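06/11/2025
Cabinet task, hand-held grippers, Grellstead room

Started late today, the left gripper lost its tracking two times before we could do the map. Lama changed the cable and after this it was fine. I must write to Desley about a spare one, the plug is loose again.

Task is the same as we agreed with Suha Kassab: two grippers, one in each hand, open both doors of the small cabinet, wait, close both doors. Nothing to pick up in this version. The drawer and the upper part stay out of it for now.

Recorded 106 demonstrations. I threw away 17 of them. Most of the bad ones are my own, I was pulling too fast and the finger slipped from the door edge. Lama Fakhoury is slower than me and her runs are much cleaner. We should both try to keep her speed, even if the session becomes longer.

Things I noticed while working:

The doors do not behave the same. The left one moves easily, the right one is stiff at the beginning and then goes suddenly. If I start both hands together, the left is always finished first. I asked Lama if we should correct for it, and she said no, the policy should see it as it is. I agree, but I write it here so that we remember it when we look at the timing plots.

When both doors are fully open, the wide lens bends the edge of the right door quite strongly.
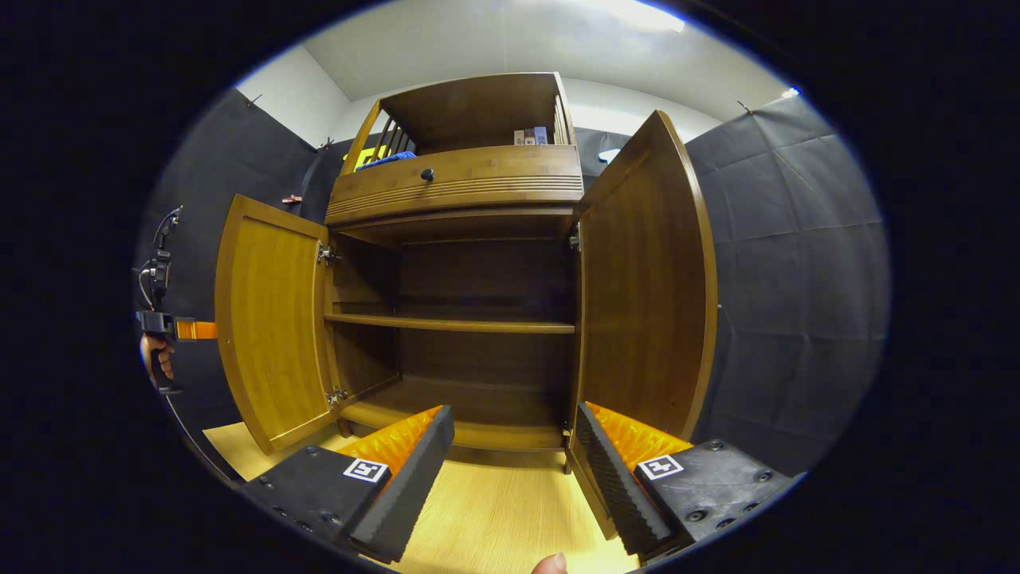
For the closing part I am still not happy. I tend to push with the side of the finger, and Lama pushes with the tip. Both ways close the door, but I am afraid the mixture will confuse the training. Tomorrow we choose one way and stay with it. My vote is for the tip.

Also the start pose. In June we had the same trouble with the Marnel box: everybody began from a different place and the first seconds were useless. I will put tape on the floor for the feet.

Uploaded to Boutros, folder cabinet_doors_4. The upload stopped at 27 per cent and I had to start again. Checksums not done yet.

To do: tape, spare cable, ask Suha if she wants the discarded runs kept or deleted.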